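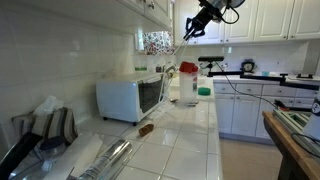

2 min read

Hi all,

Catching up on the tile counter thread, and I have opinions! I've lived with white tile for 11 years now, in the kitchen we took over when we moved to Kunine, and I've gone back and forth on it more than on anything else in the house. It's square white tile with light gray grout, and it bounces the overhead light around so well that I never did put in the extra lamp I'd planned. The toaster oven lives out on it, up on its little feet, and I set it at an angle so the door faces right, toward the stretch where I put things down. The tall plastic container with the red lid stands next to it, pretty much empty at the moment (I need to go shopping), and I find spoons lying around on the tile at all hours.

Somebody wrote on Nov 25, 2019:

> We have 52 square feet of tile counter and the grout is
> driving me crazy. Liang quoted us $2293 to tear it out and
> put in laminate. Has anyone kept theirs and been glad? Also,
> does a toaster oven hurt the tile or the grout? Ours sits
> right on it and gets used every day.

On the toaster oven — no, not in my experience. Mine has been on the same tiles for almost 6 years and they look like all the others. What does get me is crumbs. They slide underneath and settle in the grout lines, so once a week I unplug it, move it over and go along the lines with an old toothbrush and some baking soda paste. Let it sit a few minutes, wipe, wipe again. Don't use vinegar on the grout, I did that the first year and had to redo a whole patch by the sink.

I resealed everything in June with the Vendik sealer, the one in the squeeze bottle. It took me an afternoon plus the overnight wait, and the worst part by far was finding somewhere to put all the stuff from the counter. I still like it better than the Urkum stuff, which went on streaky and smelled up the house for days.

Would I pay that much to get rid of mine? Probably not, but I don't roll out dough much. If you bake a lot, the grout lines will bug you forever, and a big board on top only helps so much (mine slides unless I put a damp towel under it).

Oh, and whoever asked about curtains near the counter, I have a flowered one over the window in the back corner, red and pink and green, and I wouldn't trade it for a blind. It lets the light in and goes in the wash with everything else.

Can anyone tell me if the Vendik comes in a bigger size? I ran out with one corner to go.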